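How to Fit and Maintain Safety Signs at a Small Site

The method given in these notes covers rigid plastic and aluminium signs up to A3 size, fixed indoors or on a sheltered outside wall. It assumes that the wording has already been settled and the signs are on hand. Fire exit signs are left out, as their placing depends on the escape plan for the building.

Before you start

Check each sign against the order sheet. A prohibition sign is a red ring with a diagonal bar, a mandatory sign is a blue disc, and a warning sign is a yellow triangle with a black border. Mixed packs are often picked by hand, and the wrong symbol over the right words is a common fault. Put any doubtful sign to one side until it has been checked.

Leave the protective film on until the sign has been fixed. Peel back one corner only, to confirm that the print beneath is sound.

You will need:

Pencil and steel rule
Spirit level, 600 mm or shorter
Drill with masonry and wood bits
Wall plugs and round-head screws, stainless steel outdoors
Foam tape or neutral-cure silicone
Isopropyl alcohol and lint-free cloths
Masking tape

Round-head screws are preferred to countersunk ones. A countersunk head acts as a wedge in a thin plastic panel and the panel will split from the hole outwards, sometimes months after fitting.

Step 1. Choose the position

Stand where the reader will stand when the message is needed. For a sign on a door, that is two or three paces back from the door, on the approach side. For a sign about a machine or a work area, it is the point at which a person would first come within reach. Mark that spot on the floor with masking tape and work from there.

Set the centre line of the sign between 1500 and 1700 mm from the floor. Keep to one height along any one wall. Where there is a door, place the sign on the latch side and clear of the swing, so that the open door does not cover it.

Avoid the following positions:

On the door leaf itself, if the door is usually held open
Behind glass that catches the light from a window
Within 300 mm of a notice board
Above a radiator, if tape or silicone is to be used
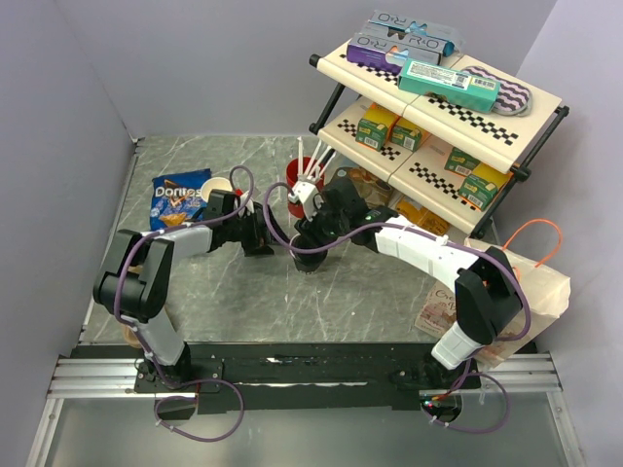 Step 2. Check the reading distance

Letter height governs how far off a sign can be read. As a working rule, allow 5 mm of letter height for each metre of distance. A sign to be read from four metres therefore needs letters at least 20 mm high. The rule assumes good light and a reader with ordinary sight. In a dim corridor, go up one size.

Hold the sign in place with masking tape and read it from the marked spot. Do this with the lights as they are in normal use. Gloss panels may wash out under strip lights, and moving the sign 200 mm sideways is often enough to cure it. If it is not, order the matt version.

Step 3. Prepare the surface

Painted plaster should be dry and free of flaking. Press a strip of masking tape to the wall and pull it off sharply. If paint comes away with the tape, an adhesive fixing will fail and screws must be used.

For adhesive fixing, wipe the area with isopropyl alcohol and let it dry fully. Do not use washing-up liquid or spray polish, both of which leave a film. New paint should be left for 28 days before anything is stuck to it. Bare brick, render and textured paper are not suitable for tape at all.

The wall should be at 10 degrees or above during fitting. Outdoors, between October and March, plan on screws.

Step 4. Mark out

Draw a faint level line for the top edge of the sign. Offer the sign up to the line, check it with the spirit level and mark through the holes. If the panel has no holes, drill them on a bench with a wood block beneath, 10 mm in from each edge. Make the hole 1 mm wider than the screw shank. Plastic grows and shrinks with the weather, and a tight hole will cause the panel to bow.

Check the wall for pipes and cables with a detector before drilling. Take particular care directly above and below any switch or socket, where the cable normally runs.

Step 5. Fix the sign

Screws: insert the plugs flush with the wall, start all the screws by hand, then tighten them in turn, working across the corners. Stop as soon as the panel ceases to rattle. A power driver should be kept on its lowest setting.

Tape: run one strip down each side, 5 mm in from the edge, and one across the middle of any sign wider than 300 mm. Set the top edge to the line, then press from the centre outwards. Hold for 30 seconds. Most tapes reach full strength after a day or so, and the sign should not be wiped during that time.

Silicone: apply in upright beads so that water can drain behind the panel. Support the sign with masking tape overnight.
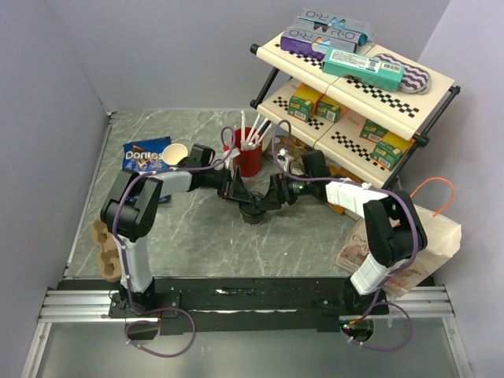 Remove the protective film once the fixing has set. Film left in place outdoors bakes on within a few weeks of summer sun and has to be scraped off, with some loss of print. Rub out the pencil line at the same time.

Step 6. Record it

Give each sign a number and write it on the back before fitting, together with the month. Enter the same number in a register with the location, the wording, the size and the method of fixing. The register used at Westow is a plain spreadsheet of 92 rows, set up by Drahomíra Slanina, with one extra column for the stock code. That column saves time when a panel has to be replaced. Code 3123, for instance, is a warning sign in the 200 x 300 mm size, and it can be ordered again without measuring the old one.

Inspection and cleaning

Walk the site twice a year with the register. June and December are convenient, as they show the signs in the strongest and weakest daylight. At each sign, check that:

the symbol and wording are still correct for the area
the colours have not faded (red goes first on a south-facing wall)
the panel is flat, level and firm
nothing has been placed in front of it

Clean with warm water and a soft cloth. Solvents will lift screen print from some older panels, so test a corner first. Replace any sign that cannot be read from its marked distance, and take down any sign whose hazard has gone. Fill the old holes and enter the removal in the register, leaving the number unused.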